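Slide 6, shape sorters. (Clicker's slow, wait 2 seconds before pressing again!)

OK, so who here had one of these as a kid? Hands up. I always ask, and it's always nearly the whole room. We carry 8 kinds of sorter at Tanoli and I still reach for the flat boards first, mostly for the noise, or the lack of it. My neighbors have thanked me.

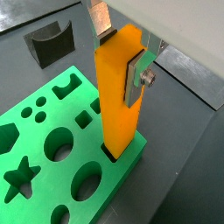
**Jummai Nwosu**, toy library coordinator, Tanoli

So, the orange block. It's partway into its square hole, and I want to stay on this moment for a bit. Look at the dark gap around the bottom corner. A square peg gives a child a few ways to be right, but it still has to be turned to line up, and that little turn is what I love watching (tell the story about my nephew and the soup spoon, keep it SHORT).

Point out the colors too. Orange block, bright green board, very easy to tell apart from the back row.

Then ask: do you help when the block gets stuck? Let them argue. Last April in the big hall this ate up my whole Q&A, so cut it off if Thijs waves at me.

Next slide is the lending numbers, 200 families. Drink some water first.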